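Dorenby Play Kitchen Set: Guide for Playrooms and Nurseries
Section 4. Laying out the table
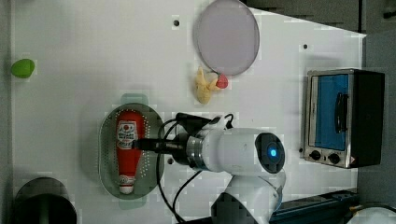 Read section 3 (unpacking) first. The layout below suits a plain white tabletop. On a smaller table, leave out the plate and add it once play has started.

1. Wipe the tabletop with a damp cloth and dry it.

2. Put the toaster oven at the right-hand side with its door facing left, into the table. The door needs clear space to open.

3. Stand the pot in the near left corner. Turn any handle inwards.

4. Place the oval colander tray left of centre. Pull out the two end tabs if your tray has them. They slide back in for storage.

5. Lay the ketchup bottle on its side in the tray. Check that the cap is tight.

6. Set the round plate towards the back of the table. Put the chicken drumstick and one piece of fruit next to it, and the lime over to the left.

Note: The food pieces do not have fixed places. Move them to suit the activity, but keep the oven and pot where they are so children learn where to find them.

CAUTION: If you use a real toaster oven as a prop, unplug it and tie up the lead before anyone comes to the table. Set both knobs to off. Never put toy food inside an oven that can be switched on.

CAUTION: Do not fill the ketchup bottle with water. It will not dry out properly inside.

4.1 Clearing away

1. Collect the small food pieces first and put them in the colander tray.

2. Rinse the tray and food together in warm water, no hotter than 60 degrees. Leave to drain on a towel.

3. Wipe the plate and pot by hand. Stack the plate in the pot only if it fits without pushing.

Replacement food pieces are listed on page 26. For anything else, write to Rochelle Okafor at the Dorenby parts desk, which is closed on Wednesday.

26 shares
3 comments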